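手持夹爪示教数据的时间对齐:一点记录

上一篇写到标定,有人来信问时间戳怎么处理,这篇集中写这件事。内容都来自我们组在Silldale做的Hamham项目,代码暂时不公开,思路没有什么保密的地方。

背景交代得短一点。我们用双手手持夹爪采集示教数据,每只夹爪上各有一个相机,头部另有一个相机,夹爪开合度由编码器读出。训练时策略的输入是图像加本体状态,输出是未来一段时间的末端位姿和开合度。三路图像和两路编码器各走各的时钟,对不齐的话,网络学到的是一个带偏移的映射。偏移固定还好办,偏移随时间漂移就麻烦了。

先说我们最早的做法。所有数据到达主机时打一个系统时间,离线时按最近邻匹配。这个做法有两个问题。第一,到达时间包含了曝光、读出、传输和驱动排队,几项加起来的延迟在各路之间不相等。第二,主机负载高的时候排队时间会抖,抖动直接进到标签里。用这批数据训练的策略,夹爪闭合总是偏早,指尖还没到物体两侧就开始合。我一开始以为是开合度归一化写错了,查了两天,归一化没有错。

Katalin Jakab提议做一个简单的检验:不训练策略,只看数据。从夹爪相机的图像里估计两指的张开角,得到一条曲线,再和编码器曲线做互相关,峰值的位置就是两路的相对延迟。估计张开角不需要学习,指尖在夹爪相机里的运动范围基本固定,取一个条带,找边缘就行。左右两只分别做。

结果和预期一致的部分是:两只夹爪都是图像滞后于编码器。没预料到的部分是左右延迟不相等,并且右侧的延迟在一段录制里会慢慢变大,录制结束重新启动后又回到初值。这说明右侧存在时钟漂移,单减一个常数不够。

后来改成两步。第一步,各设备时钟到主机时钟之间拟合一条仿射关系,斜率吸收漂移,截距吸收初始偏差。拟合不用最小二乘,用的是下包络:传输延迟只会让到达时间变晚,不会变早,所以真实关系应该贴着散点的下沿。最小二乘会被排队造成的尾巴拉偏,负载高的时候尤其明显。第二步,用前面说的互相关求残余的固定延迟,左右各一个,写进配置,每次拆装线缆之后重测。

头部相机没有编码器可以对,需要借助夹爪。左手夹爪上装了带黑点图案的白板,头部相机能看到它的时候,可以得到一条位姿曲线,和夹爪自身里程计的角速度做互相关。用角速度的模,不用位置,这样不需要先知道两个坐标系之间的外参。先对时间再解外参,顺序不要反过来,反过来的话外参会把一部分时间误差吃掉,残差看着很小,换一段速度不同的录制就露馅。

任务本身选的是桌面小物件:绿色托盘,里面一块花形的东西,旁边一个透明塑料件。选透明件是故意为难自己,它的边缘只靠高光显出来,视角一变高光就跟着走,对时间误差比较敏感。

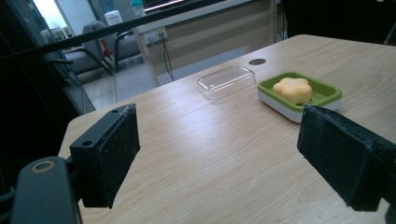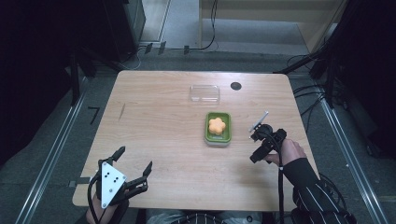

接着说评估。时间对齐这种改动很难只用策略成功率来衡量,成功率的方差太大,一个环节改好了,另一个环节的随机性就把它盖住。我们用了三个层次的指标。

最底层是互相关峰的形状。对齐之后,按短窗口滑动重算延迟,看延迟随时间的曲线是不是平的。只看全程的一个峰没有意义,漂移会让峰变宽,但峰顶位置仍然可能碰巧落在零附近。窗口里如果夹爪没有动作,互相关是没有信息的,要按编码器方差筛掉,否则会得到一堆乱跳的点。

中间一层是离线预测误差。留出一部分录制不参与训练,比较预测的开合度与真值。这里有一个陷阱:训练集和留出集如果用同一套没对齐的时间戳,误差照样可以很低,因为偏移在两边是一样的。所以留出集必须用最好的对齐方式处理,再去评不同对齐方式训练出来的模型。Janelle Pangilinan第一次跑出来的表就是没注意这一点,几行数字几乎没有差别,我们一度以为整件事白做了。

最上面一层才是实机。数据集筛选后剩下3,304个片段,三种处理各训练一个模型,网络结构、随机种子、训练步数都不变。三种处理分别是:到达时间最近邻、只减常数延迟、仿射加残余延迟。每种在实机上跑200次,物件初始位置按同一张清单摆放,三个模型交错执行,避免光照和机械状态的变化都压在某一个模型头上。

定性的结论如下。最近邻的模型主要失败方式是提前闭合,对托盘这种有明显边缘的物件影响小一些,对透明件影响大。只减常数的模型在提前闭合上改善很多,剩下的失败集中在右臂,这和右侧漂移对得上。仿射处理之后,左右两侧的失败分布接近对称,提前闭合仍有,不再是首要原因。首要原因变成了接近角度不合适,指垫压在物件上沿而没有落到两侧。这属于另外的问题,和时间无关。完整的表等误差棒重新算过再放,现在的置信区间是按独立试验算的,交错执行的设计应该按配对来处理。

几个实现上的细节,记下来免得自己忘。

下包络的拟合,我先按时间分段,每段取到达延迟最小的点,再对这些点做稳健拟合。分段太短,段里可能一个低延迟的样本都没有;太长,点数不够。最后定的是10秒一段。若录制短于几个分段的长度,就不估斜率,沿用同一设备上一次的值。

插值方面,开合度线性插值,位置线性插值,旋转用球面插值。图像不插值,一切以夹爪相机的曝光中点为基准,把其他信号插到这个时刻。以前的版本以主机的固定节拍为基准,再去找最近的图像,等于又引入了半个帧间隔以内的误差,这个误差还和节拍有拍频关系,在滑动窗口的曲线上看得到周期性的锯齿。

曝光时间要锁定。自动曝光打开时,曝光中点随亮度移动,手伸到较暗的地方延迟就变了。木纹桌面反光较强,锁曝光之后高光部分会过曝一点,可以接受。

推理端也要补偿。训练数据对齐了,实机上观测到动作之间仍有延迟,包括图像延迟、推理时间和控制器响应。做法是丢掉预测序列开头已经过时的几步,从当前时刻对应的那一步开始执行。控制器响应用阶跃指令单独测。夹爪和机械臂的响应不一样,要分开补,用同一个值的话,夹爪会相对手臂偏早或偏晚,症状和数据没对齐几乎相同,排查时很容易混淆。我们的顺序是先确认数据端,再看推理端。

筛选规则也改过一次。原先按里程计丢失来剔除片段,现在加了一条:滑动窗口延迟的极差超过阈值就剔除。加了这条之后多剔掉23个片段,逐个看过,多数是线缆接触不良造成的丢帧,驱动没有报错,序号也是连续的,只有延迟曲线上有一个台阶。序号由主机端生成,当然连续。这个字段以后改成设备端计数。

硬件同步为什么不用,来信里也问到了。能用当然应该用,一根触发线可以省掉上面一半的篇幅。我们现在的夹爪相机没有引出触发脚,换型号意味着重做外壳和标定,旧数据也没法混用。Szalai那版夹爪预留了触发接口,二月在Wemthorpe试装过一只,线缆从手柄下方出来,手腕转到某些角度时会别住,还在改走线。等两只都装好,会拿硬件触发当真值,回头检验软件对齐的误差到底有多大。目前文中说的残余延迟都是自洽性意义上的,没有外部参照。

还没解决的:头部相机看不到白板的时间段,只能靠前后两段外推。短的遮挡问题不大,长时间把手放低或者转开的片段,外推的误差没有办法检查。Katalin的意见是在右手也装一块板,至少多一路约束。右侧夹爪顶上现在有一块银色的小板,位置要重新安排,下周量一下尺寸再定。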